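Student Robotics Project: Progress Report to the Hurncombe Fund
January 21, 2023
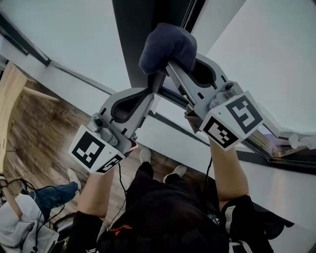
This report covers work carried out by the student robotics project at Rocha Technical College since the grant period opened in September. It is submitted under the terms of the Hurncombe award and addresses recorded demonstrations, student participation, spending and the plan for the second half of the year.

Recorded demonstrations

The project teaches students to produce demonstration data for cloth handling using hand-held grippers. Students have completed 1286 recordings to date. Of these, 132 were rejected at review, most often when the fiducial markers on a gripper were turned away from the tracking cameras for too long. Kamran Mohammadi, who supervises the review, has revised the instruction sheet so that students practice wrist positions before they begin to record. The new sheet has been in use for only a short time and we do not yet report a rejection rate for it.

Folding tasks remain the most difficult part of the program. Dark fabric against a dark background is hard to label, and two students now check each of those recordings independently. Tasks with stiffer items, such as placemats, are well ahead of schedule.

Participation

The class has 20 enrolled students. Sang Mai leads the recording sessions and Đạt Quan leads the software group, which prepares the files for training. Two students withdrew in the fall because of timetable conflicts, and their places were filled from the waiting list. Students work in pairs and change roles during each session. Several have asked for more time on the software side, and the spring timetable has been adjusted to allow it.

Equipment and spending

Spending is within the approved budget. Replacement cables were needed earlier than planned, and the cost was met from the repairs line. The order placed with Nasteck for spare gripper fingers was delivered incomplete; the remainder is expected next month. No change to the award total is requested.

Next period

The software group will train a first model on the placemat recordings and test it on the college's Duler arm. Tuấn Châu will prepare the test procedure and submit it to the department for safety approval. Folding recordings will continue alongside this work.

We ask the Fund to approve moving the student showcase to the end of the spring term, after the first arm tests.

Submitted by Tâm Trình, Project Lead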